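1/ Moving from Follton to Gosselin next month with two suitcases and whatever fits in the car, so I've decided to learn to fold clothes. I am a grown adult. I have been rolling my sweaters into logs and hoping.

2/ Started with the drawer inventory. I own 31 long-sleeved tops. I would have guessed twelve. Several of them are the same top, bought by the same person in the same mood in different Octobers.

3/ The Follton apartment has one good closet and I've been treating it like a landfill with a door. The bottom layer was from before I had this job. Found a beach towel, a single glove and the manual for a rice cooker I gave away.

4/ Bought a set of drawer dividers from Onus. They came flat, with 2 clips missing and a leaflet that says "simply arrange to suit your lifestyle." My lifestyle is that the dividers fall over when I open the drawer.

5/ Propped them up with socks. The socks are now structural and can't be worn.

6/ People have replied telling me to hang everything. The new place in Gosselin has a rail the width of a tea tray. I measured it during the viewing while the agent talked about the light. The light is lovely. You can't hang a coat on it.

7/ Also knits on hangers get those little shoulder horns. I have walked into meetings with shoulder horns. I know what it does to your authority.

8/ OK, method. I've tried three.

The shop fold, where you use a magazine as a template. Looks great, takes forever, and I had to keep stopping to read the magazine.

The upright rectangle, where it's supposed to stand on its own like a little book. Works on T-shirts. A heavy sweater stands for a second and then has a lie-down.

The plain flat fold: sleeves in, sides in, bottom up. My grandmother's. I've come back to it with my tail between my legs.

9/ Surface matters way more than I thought. The bed is useless, everything sinks and the hem wanders off. The couch is worse. A table, cleared, ideally one you don't mind leaning over for an hour. I cleared mine and found 400 takeout soy sauce packets, which is a separate thread.

10/ Smooth first, fold second. I skipped this for years. If there's a crease in the body when you start, you're just filing the crease away for later. Both palms, middle to edges, then leave it alone.

11/ Now the sleeves, where all my piles used to go wrong.

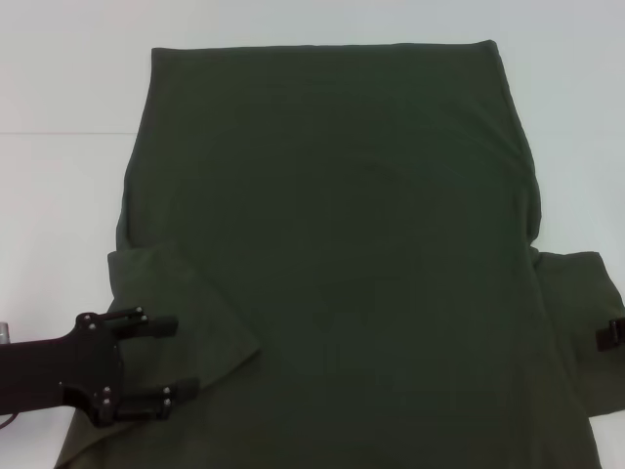
12/ Sleeves go one at a time, and I will die on this hill. Do both together and they meet in the middle and make a lump, and the lump goes all the way up the stack. With a dark green top like this one, the left sleeve is already in, running down across the body at a slant with the cuff end well onto the front, and the right one is still stuck straight out to the side, waiting its turn. Get the first one flat before you so much as look at the second. There's still a soft ripple up near the top right, and I'd give that a quick smooth too before going further.

13/ Slanted or straight down? I've gone back and forth on this more than I'd like to admit. Slanted is quicker. Straight down the side is neater if your sleeves are long, and mine all seem to be made for somebody with a much better reach.

14/ After that it's sides toward the middle, hem up to halfway, then over again. You want a brick. If you've got a burrito, go back to the sleeves.

15/ Update from the packing front: the first suitcase is done. It's the old Flerance one with the wheel that only turns left, so it'll be a scenic walk to the car.

16/ Bricks go in with the fold facing up so I can see the colors without digging. The colors are navy, navy, green, gray, navy. It's like looking into a very sad paint chart.

17/ Seven tops went in the donation bag. Two have come back out. I'm told this is normal and also that I should tape the bag shut.

18/ Bed sheets tomorrow. If anyone has a method for the fitted one that doesn't involve balling it up and shutting the door fast, replies are open.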